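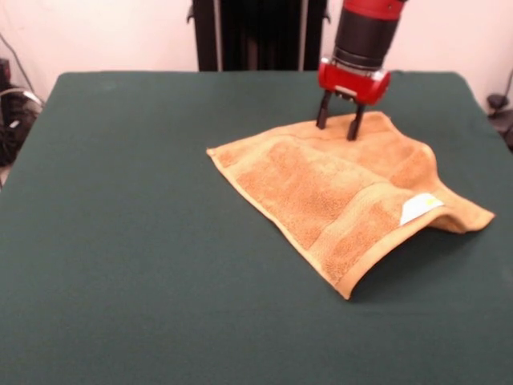
*Orange towel, green cloth.*

Six weeks into trying to do laundry like a grown up and I have opinions. Mostly on towels. Bear with me.

Background – the flat has no outside space, one radiator that works properly and a bathroom with a window the size of a cereal box. For years I washed everything together on whatever the dial was pointing at. Hot, usually. Loads of powder. Loads of softener. Towels came out smelling of fake meadow and then by the second shower smelling of pond.

So in October I got fed up and started writing it all down in the back of a diary. Very dull reading. Here's the short version.

**Softener has gone.** Biggest change by miles. It coats the loops, so the towel feels lovely in your hand and then just pushes water round your back. Took a few washes to shift it. I did the two big ones hot with a cup of white vinegar and no powder, then again with a bit of soda crystals. Not in the same wash, they cancel each other out. The water in the drum went properly cloudy on the first go. Grim. Kept looking at it though.

**Less powder.** Was using the scoop full to the top. Now to the first line. We're in a soft water area, which I only found out by reading the back of the box, having lived here 5 years. If yours is hard you'll want more than me.

**Smaller loads.** This one annoys me as it means more washes. But a stuffed drum doesn't rinse, and then they dry stiff as toast. Four bath towels is my limit now. The sheets go on their own.

**30 degrees isn't enough for towels.** Fine for tops, fine for jeans. I wanted it to be fine for everything, for the bill if nothing else. Tried it for a fortnight and the pond came back. They get 60 now and everything else stays cool.

Drying is still the hard bit. Shake them before you hang them – a proper crack, like you're cross with somebody – and they come up much softer. My neighbour must think I'm beating carpets. Then over the airer with a gap between each one, window open, door shut, the little Prustonau dehumidifier going underneath. I resisted buying that thing for two winters. It's loud and it's ugly and I'd save it from a fire. Pulls out a jugful overnight, and the black spots by the window haven't been back.

The airer is a different story. Hukanetti one, three tiers, got it for £33 in the sale and one of the little plastic feet split in the first month. Now has a folded bit of cardboard under it. Wouldn't bother again, although teh rails are nicely spaced, so if they sorted the feet I'd probably forgive them.

Somebody asked in the comments last time whether it's worth buying posh towels. Depends. I've got two from Rezende that were a present, very thick, and they take nearly two days to dry in this flat. Gorgeous for a weekend and a nightmare after that. The thinner supermarket ones get used five times as much. Mid weight is what I'd look for if I was starting again. Check the edges too, if the stitching's loose on the shelf it'll be hanging off by spring. I have trimmed a lot of threads. Don't pull them, cut them.

Also colour. Bought white ones once, feeling fancy. Never again with my mascara. Darker ones for the bathroom, old faded ones under the sink for spills and the dog next door when he visits in the rain.

Folding I still can't do. Watched a video on thirds, did it beautifully twice, went back to shoving them in the cupboard. The shelf's too narrow for halves and too deep for thirds so somethng always falls out when you open the door.

Things left to try – wool dryer balls at the launderette (do they work or is it just noise?), and the Wument stain bar, which two of you have mentioned and which the corner shop has started stocking. Have a pillowcase with a tea stain on it ready and waiting.

Right, machine's beeping. Will report back on the tea.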